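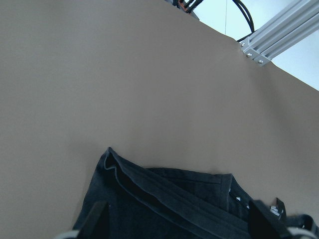 Keeping black cotton black - what do you all do?
Forum: Laundry, Mending and Dyeing

mariama_a
I'm fed up. I made a set of black cotton napkins and a couple of aprons last July and they've all gone that sad charcoal colour, with brownish edges where the hems get rubbed. Cold wash, inside out where there is an inside, and I still end up with grey. My sister swears by vinegar in the rinse but hers look just as tired as mine if you ask me (don't tell her). Is it the detergent? I'm on the Tarovard powder, the one in the big tub. Or should I give in and redye the lot?

nchan_sews
It's the powder! A lot of powders have bleach in them, so check the back of the tub. Switch to a liquid for darks and stop using so much of it. Then redye, yes. My routine for tired blacks, for what it's worth:

1. Wash everything first with no softener, twice if it's been near cooking oil.

2. Weigh it dry. I had 300 grams of napkins last time and I'd guessed half that, so no wonder my earlier goes came out navy.

3. Lay each piece flat and check it for greasy spots and thin patches. Press it down with your fingers and look along the weave. Dye won't hide a stain that's still in there.
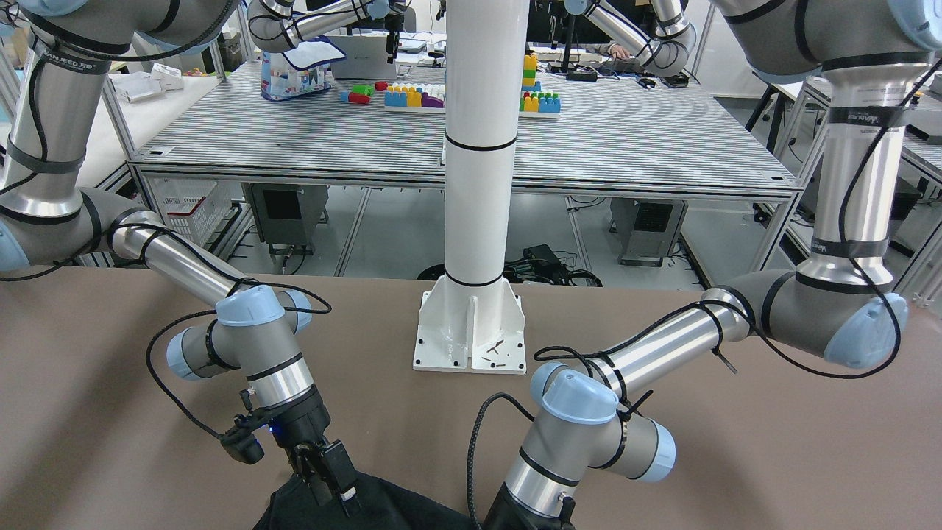

4. Dissolve the salt before the cloth goes in. I use Fovitz black, shade 908, and it's the only one I've had that doesn't dry purple.

5. Stir for longer than you want to. Rinse until you're bored, then rinse again.

g_akl
Got to disagree on the 908. I did two shirts with it and they were lovely for a month and then turned green under the arms. Green! I went back to the ordinary Ondieki packets and they've been fine through a whole winter of washing.

nchan_sews
Were they pure cotton though? Poly mix will do that to you whatever you buy.

g_akl
Label said cotton. Thread was obviously polyester as all the stitching stayed grey, but that's shirts for you.

marwank
Nobody's mentioned drying. I hung black tea towels on the line facing south for one summer and ruined 4 of them, you could see the peg marks. They go on the airer in the spare room now and they look miles better. Takes forever in the cold months but there you go.

mariama_a
Oh no, mine go straight out on the line. All day. Marwan, that might be it.

Can I ask about the cloth itself as well? I'm wondering whether to start again with something denser. I'm after plain squares, no pattern, hemmed all round. 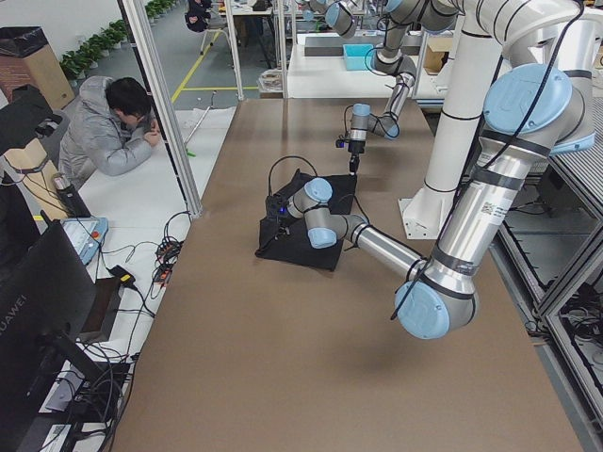
Square of black cloth on the brown table.

omar_b
Denser is better in my experience, the loose stuff goes fluffy and the fluff is what looks grey. Try the remnant bins at Flotwood and ask for a twill. And I'll be unpopular here but I like my blacks a bit faded. I've got an apron that's nearly slate now and I wouldn't dye it for anything.

g_akl
Omar no.

nchan_sews
Twill is a pain to hem in small squares, the corners come out like bricks. Go for a tight plain weave and trim the corners before you fold.

mariama_a
Right, new liquid, indoor airer, and I'll test one napkin with the 908 and one with the Ondieki. Will report back when they've had a few washes.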